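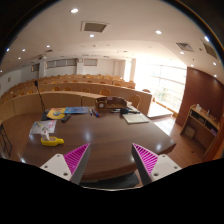 Flakitz, March

The Hirulness Code is a set of good-practice rules for recording table tasks with hand-held grippers. It was drawn up at Prorkodmont and is now in its second edition, the first having been found to contradict itself on tape. The code has 16 articles, 7 of which concern furniture.

Scope

The code covers manual recording in shared rooms such as offices, kitchens and lecture halls. It does not apply to driven arms, which have their own code and a much longer index.

Main provisions

Article 2 requires both fingers to be in view before a task begins. Article 6 deals with clutter. Markers, booklets, microphones and desk organizers may stay on the table, on the theory that a robot will one day have to work among them and might as well get used to it. Straightening them up between takes is a fault, even when it is done out of kindness.

Lecture halls are recorded with the seats empty. Daylight from large windows is allowed, and glare on a polished desktop is to be logged and then left alone. An object between the fingers is logged as "between" until it is clearly held – a distinction that takes up two full pages. 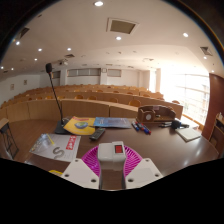
Adoption and criticism

The Geum register lists 2,460 sessions filed under the code. Critics say the furniture articles are too long. Supporters say the critics have not read the annex on chairs. A shorter edition has been promised, and its draft is currently longer than the original.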